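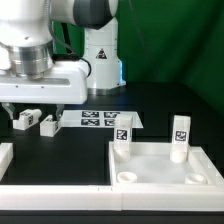 Tesis 222 Work Table Top, matte black

Flat black top for benches, craft tables, sewing rooms, whatever you need a big dark surface for. Sold by Skalska. Top only, legs are seperate (see Unora legs, further down).

Matte finish both sides. Doesn't throw glare back at you under a desk lamp. Edges rounded over a little, corners too, so no snagged sleeves.

Item no. 222
Color: black (gray is sold out till July)
Thickness: 1 inch
Size: 30 x 50 inches
Weight: 50 lb, get a second person for the stairs
Predrilled: yes, 16 holes on the underside, fits Unora legs without extra drilling
In the box: top, 16 screws, one sheet of felt pads

Care. Damp cloth, drop of dish soap. No bleach, no scouring pads. Pencil wipes off. Permanent marker mostly comes off with rubbing alcohol, try a corner first. Hot pans no.

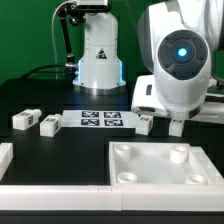

Page last changed: July, 11 a.m.

Changed this time: shipping box is bigger, old one was crushing at the corners. Price the same.

Legs. Unora straight or Unora folding, both come in sets of four. Folding ones are fine for sewing and paper crafts, not so great if you hammer on things. Old style Munasinghe trestles work too but the top just sits on them, nothing to screw into. Put the felt under it or it slides.

Can I cut it down? Yes, fine tooth blade, tape the line. Cut edge will be raw so seal it. No returns on cut tops, sorry.

Can two go side by side? Yes. Joining plate is item 16, order one per seam. Heights match if you use the same legs on both, dont mix straight and folding.

Returns: 50 days, uncut, in the box. Scratches from unpacking, send us a photo the same week and we'll sort it out.

Orders in before 11 a.m. go out same day, after that next working day. Pickup at the side door, ring the bell twice.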